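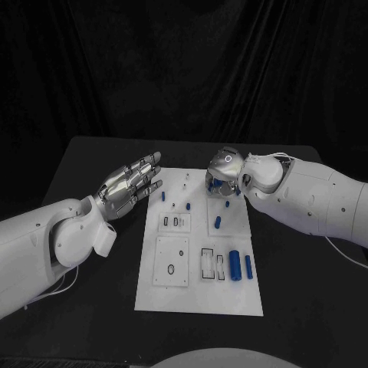 The Small Hall Should Stay Slow

May 16, 2019
By the editor of the members' page

We use cookies to remember your settings. By reading further you accept this.

When I moved to this country I did not know how to borrow a book without a card, how to complain about a bus, or how to sit in a room with strangers and say nothing. The last one I learned in the reading hall on Berneron Street. It has 35 chairs and it opens at nine. For this I am grateful, and it is the reason I write against the new plan.

The plan comes from Skavent, the company that now manages the building. They want to make the hall "active." There will be a coffee bar, a screen with the news, and a system where you reserve your chair by telephone for 25 minutes at a time. After this your chair goes to the next person. I have read the plan two times, with a dictionary for some parts, and I still do not find the word "read" in it.
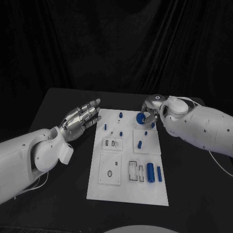
Berneron Readers' Club | Opinion Pages

I understand the money question. The heating is old, and the roof over the map shelves cost $775 to repair last August. A coffee bar brings money and a silent chair does not. But the town also pays for benches in the park, and I have never seen a bench that asks how long I will stay.

My opinion is that a public place is good when a person can be slow in it. In a shop I must be quick, because others wait. At the doctor I must be quick, and there my English becomes worse. In the reading hall I can look at one page of a newspaper for half an hour. I can look up the same word again, which I forgot since yesterday. Nobody learns a language in pieces of 25 minutes, with a telephone that makes a sound at the end of each piece.

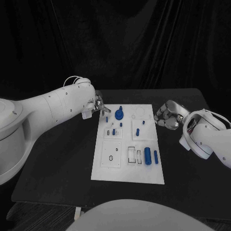 Page last changed: 8:40 a.m., spelling corrected in paragraph two

Some members told me that Saluletti is a good example for us. It is the café with books, near the old market. I went there three times so that I could be fair. The soup is very good. The books stand high on the wall, ordered by color, and to reach them you need to ask the waiter. I asked for a green one. It was a guide to taxes, 83 pages, from many years ago, and the waiter was kind enough to wipe it first. I did not feel that I was in a place for reading. I felt that I was in a place where reading was painted on the wall.

I do not say that cafés are bad. I say that we have one already, and the soup there will not become better if we open a second.

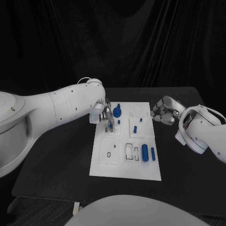

There is another way, and it is less expensive than the plan. The Khumalo room on the ground floor has its own door to the street. Let Skavent put the coffee and the screen there, and let people talk as loud as they like. Keep the hall upstairs as it is, with the bad lamp by the window and the chair that leans to the left. If more people want to come than there are chairs, we can open one hour longer in the evening.

Comments on the plan can be left in the box at the front desk until the end of the month. Please write yours by hand if you can, and take your time.

Get the members' page by email. Enter your address to subscribe. You can stop at any time.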